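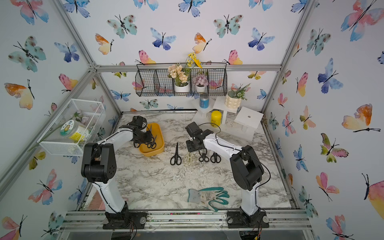

Two robot arms at a marble-patterned work surface, with butterfly wallpaper behind.

Summer long runs: what changes in July

The marathon group moves to its summer schedule at the start of July. Long runs will leave from the Osagie Street lot at 5:30 a.m. instead of 7. We tried 6 last year and the second half of the run was still too hot for most people, especially on the open stretch past the reservoir.

Dwayne Lindgren has redrawn the long route. The new version goes out along the creek path, crosses at the footbridge and comes back through the Pliden neighborhood, so more of it is in shade. It has two water fountains. The one by the tennis courts is slow, so fill up at the first one if you can. Anyone running longer than 12 miles should carry a bottle or leave one behind the sign at the footbridge before the start. Please pick it up afterward.

Paces for the group are the same as in spring, but take them loosely. If your watch says you are 40 seconds a mile slower than in April and the effort feels the same, leave it alone. Verna Lyons leads the slower group and will be adding walk breaks at the top of each long hill. Ezekiel Greenberg has the faster group until he leaves for his sister's wedding, and then Abrehet Gidey takes over.

Track night stays where it is, at the high school. The gate on the parking lot side is locked for the summer, so come in by the bus loop. The inside lane is being patched at the far turn and we will use lanes three and four. For those who asked: yes, that makes each lap a little long, and no, we are not adjusting the workouts.

We had 193 finishers at the Cirko Creek 10K, up on last year. Results are posted on the club page. If your time is missing or wrong, write to Sunita Yazzie with your bib number. She also has a box of unclaimed shirts, mostly small, and one gray car key on a green ring that was left at the bag check.

Four places remain on the van to the Lirkex Half. The van leaves the evening before, and the cost covers gas and parking only. You book your own room. Sunita is keeping the list for that too.

One last thing about the early starts — there are houses right across from the lot, and sound carries at that hour. Keep car doors and conversation quiet until we reach the path. Headlamps are a good idea for the first mile or so, and a light-colored shirt helps.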